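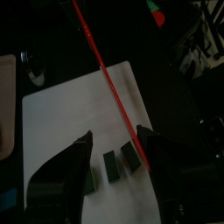
Green blocks on the white sheet, gripper down low between them and me.

House rules for running a small robot arm on a home workbench

I get asked about this a lot, mostly by people who already have a 3D printer in the spare room and are now eyeing an arm to go next to it. Most of what I know I picked up the slow way. I've had mine going in the Trarnard workshop (a grand name for half a garage) long enough to have a set of rules taped to the inside of the cabinet door, and the tips below are pretty much that list, with the grumbling left in.

Big factories have proper safety standards for all of this, thick ones, and if you're putting an arm anywhere near paid employees you need to go read them and get somebody qualified to look at your setup. I'm talking about a little tabletop arm that picks up blocks. It can still pinch, though, and it can still fling a coffee cup.

Before you switch it on

Clear the reach, then clear a bit more. I swing the arm by hand through its whole range with the power off and see what it bumps. Whatever it touches gets moved or gets bolted down. Then I leave a hand's width past that, all the way around. Mine is set to 15 inches of reach for everyday jobs, even though it can stretch to 21, and I only open it up when I have a good reason.

Put down a sheet. Best cheap trick I know! A plain white sheet on a dark bench gives you a work area you can see at a glance, and so can anyone who wanders in. If you run a wrist camera, the contrast helps it too. Green blocks on white are easy. Green blocks on a dark bench will have you fiddling with the lights until bedtime. Tape the sheet at the corners, and use the low-tack kind unless you enjoy scraping.

Know where your stop button is with your eyes shut. I'm serious, try it. Stand where you normally stand, close your eyes and reach for it. If you have to feel around, it's in the wrong place. Mine is on the front edge of the bench, left side, because my right hand is usually busy. And it has to cut the power to the motors. A pause button in a program on your laptop is a nice thing to have, but don't count it as your stop.

Hair, sleeves, lanyards, necklaces. You know this one already from the drill press.

Cables

I could write a whole page on cables. Give them enough slack for the arm's longest move and not a lot more. Bundle them behind or beside the base, on the side the arm visits least, and clip the bundle to something that doesn't move. Hook-and-loop straps beat zip ties here, you'll be opening them up again within the month. I check the spots where a cable bends at a joint every time I start up, running a finger along with the power off and feeling for flat places or nicks.

Label both ends. I use the little fold-over flags from the Clilodberg kit, but masking tape and a marker work fine.

While it's running

Go slow first. Any new routine gets its first run at the lowest speed with nothing in the gripper, then again with the blocks, and only then do I turn it up. It feels silly when you've made one tiny change. Do it anyway (I once moved a drop point by what I thought was a hair and put a dent in the bench that I still look at every day).

Two hands out. If the motors are live, my hands are outside the sheet. If a block falls over and I want to stand it back up, I hit stop, fix it, step back and start again. This is the rule I'm most tempted to break and the one I'm strictest about. A gripper closing on a block doesn't look like much, but fingers that come to a point have all their squeeze in one small place.

Set the grip as light as the job allows. Start too weak and work up until the block stops slipping. I keep the numbers for each thing I pick up on an index card: small blocks, big blocks, spools, the foam fruit I use for practice. My Kurian controller has a limit you can lock in the settings menu, and I've locked mine at 63 percent. If something needs more than that, it's too heavy for this bench.

Don't leave the room. I don't mean don't leave the house, I mean the room! Refill your coffee when it's parked.

Kids and pets

The door is closed when the arm is on, and there's a sign on it. Visiting kids love the thing, so I do a show for them with a taped line on the floor, and everyone watches from behind it. The cat isn't allowed in at all, sign or no sign.

Looking after it

Screws work loose. Small ones, especially around the gripper and whatever you've mounted beside it. I go over mine with a hex key every 2 weeks and put a dot of paint marker across each head, so a screw that has turned shows up right away. Snug is enough. If you're leaning on the key, stop.

Wipe the fingers down. Dust makes them slippery and you'll end up blaming the program. A barely damp cloth is plenty, and keep oil well away from any gripping surface. If yours have rubber pads, check the manual before you use any kind of cleaner on them.

Keep a log. Mine's a cheap notebook on a string: what I ran, what I changed, anything that sounded funny. Last December I had a faint clicking at the wrist that came and went, and flipping back through the notebook showed me it only happened on long routines in a cold garage. I let the room warm up before starting now and haven't heard it again.

Parking it

Every arm should have one safe resting position, and it should go there every time. Pick a pose where it can't sag onto anything if the brakes let go or the power drops. Take whatever it's holding out of the gripper first. Then power off at the wall, cover on (an old pillowcase does it), stop button pushed in so the next start is a deliberate one.

A few odds and ends

Save your settings somewhere other than the arm. Update the software at the start of a session when you've got time to test, never at the end of one. After any update, go back to the slow empty run as if it were brand new.

If you're buying secondhand, ask for the original power supply. I paid for a replacement from Gurkance because I didn't ask, and it stung.

And write your own rules down where you'll see them. Mine get a fresh sheet of paper whenever I've crossed out too much, most recently on 12 April 2018, when the line about the cat went in.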